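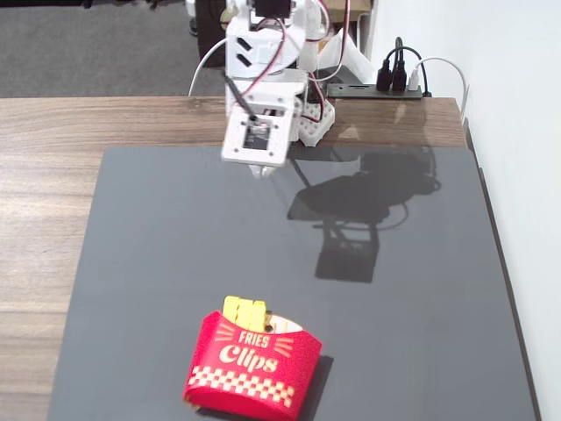

What Happens at Work When a Robot Gets a Job?

Paula Bucur works at Soltier, a firm that packs small gifts and toys into boxes. For a long time her day went like this: pick a thing up, put it in a box, close the box. Then she did it again. On a busy day in February she packed 564 boxes, and she says that by the last one she had forgotten what a box was for.

Now Soltier is trying out a robot arm called Ramo. Ramo has never asked for a lunch break. Ramo has never remembered a birthday, either.

How does an arm move?

Your arm bends at the shoulder, elbow and wrist, and muscles do the pulling. A robot arm like Ramo bends at joints too, but it has motors in them, and the motors get their orders through wires. You keep your wires under your skin. Ramo wears them on the outside, like someone who got dressed in a hurry.

At the end is the gripper, which is a very simple hand. You have ten fingers and can tie a shoe, peel an orange and poke your brother. A gripper mostly opens and closes. 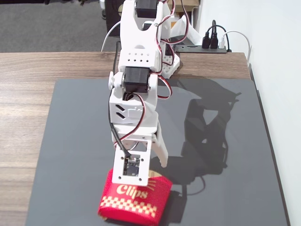 The gripper over a red carton marked "Clips." Look for the black motors in the arm's joints.

Easy for you, hard for Ramo

Suppose you are told to pick up a carton. You look, you grab, you wonder what's for dinner. A robot has to get the place, the angle and the squeeze right. Too little squeeze and the carton drops. Too much and it's a flat carton. Move it a bit to the left and the robot may politely grab the air.

So does Paula go home?

No, but her job is changing. She packs fewer boxes and spends more time checking Ramo's work. She also took an 11-day course to learn how to set up the arm and, just as important, how to stop it.

Not everyone is thrilled. Ruxandra Lazăr, who packs at the next table, liked the old way because she could chat while her hands did the work. She wants to know who gets the easy jobs and who gets the new ones. Those are fair questions, and a robot can't answer them. The people who run Soltier have to, and so far they have held 2 meetings and eaten a lot of cookies.

Try it yourself

Put on a pair of thick mittens and pick up a playing card from a table using only your thumb and one finger. Then try it with one eye shut.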